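Drummond households can bring old cables and chargers for recycling in March

Residents of Drummond will be able to hand in old cables, chargers and small electrical items free of charge during the whole month of March. The collection is organised by the repair shop Clerkanero together with the Stonus community centre, where the drop-off point will be open from 9 a.m. every weekday.

It is the second year of the collection. Last year the organisers received 600 kilograms of material, mostly phone chargers, extension leads and kitchen appliances which did not work any more. The result was higher than expected, and the centre had to borrow a second storage room from the library next door.

This year there are two changes. The first is that items in good condition will be separated from the rest and tested by the repair shop. What passes the test will be offered at a low price in the shop, and the money will go to the heating fund of the community centre. The second change concerns the limit. Each household can bring up to 30 kilograms, and small businesses are asked to call the centre before they come.

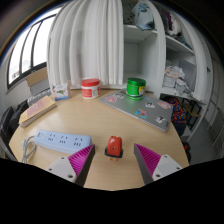
A power strip with its cable, and a small red item with two metal prongs.

The collection accepts cables of all kinds, chargers, adapters, power strips, kettles, toasters, hair dryers and radios. Light bulbs, loose batteries and large appliances such as fridges will not be taken. For these, residents should continue to use the municipal depot on the road to Celta, where the opening hours stay the same as in winter.

The organisers also ask people to look at their extension leads at home, even if they do not plan to throw anything away. A lead with a cracked cover, a loose socket or brown marks near the plug should not be used again. It is also not recommended to connect one power strip to another, or to put a heater on a strip that already serves other appliances — a habit which is quite common in older houses, where there are only a few wall sockets in each room.

A short information evening on this subject will take place at the Stonus centre in the first week of the collection, starting at 7 p.m. Visitors can learn how to read the label on a power strip and how to add up the load of their appliances. Entrance is free, but the room is small and it is necessary to reserve a seat at the front desk.

For residents who cannot carry their items to the centre, a van will pass through four neighbourhoods on the east side of the town. The timetable will be posted at the entrance of the library and in the window of the repair shop. Items should be placed in an open box and not in a closed plastic bag, so that the driver can check the contents.

Material that cannot be repaired will be transported to a sorting plant in Celta, where copper and plastic are separated. The town does not pay for the transport this year — the cost is covered by the repair shop.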